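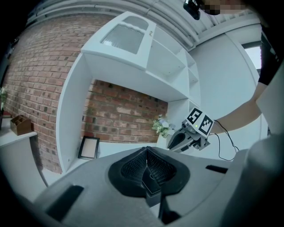 Where do you find a white hutch with a glass door when the shops have only flat panels? I found one at the Otus open day in Litosville, on January 18, 2025.

Otus sells used and repaired furniture from a hall of 400 square meters behind the old bus depot. I came by train with my colleague Nusrat Samarakoon, and we walked the last part in strong wind. Fotini Petridis met us at the door and gave us coffee before anything else!

The desks were what I came for. I liked most a tall white hutch with a cabinet door on the upper left. The door has two panes of textured glass, the small one with an arched top and the large one with a wavy upper edge – a little like my grandmother's kitchen. The knob is gold-colored. Next to the door are open shelves, one large compartment and then a narrow column of small ones, good for envelopes and such things. The large compartment has peg holes inside, and I asked if there are extra shelves for it. Fotini promised to look in the storage.

The price was 300, without delivery. Nusrat thought it was too much for a piece that covers half a wall. I still think it is fair.

After lunch Savvas Economou showed us the paint room, where we could try sanding on an old drawer. I was slow and he was patient. There was also a talk about hinges, but it was in a cold corner and we left early.

The next open day is in April. The train back goes only every second hour, so check the times before you go.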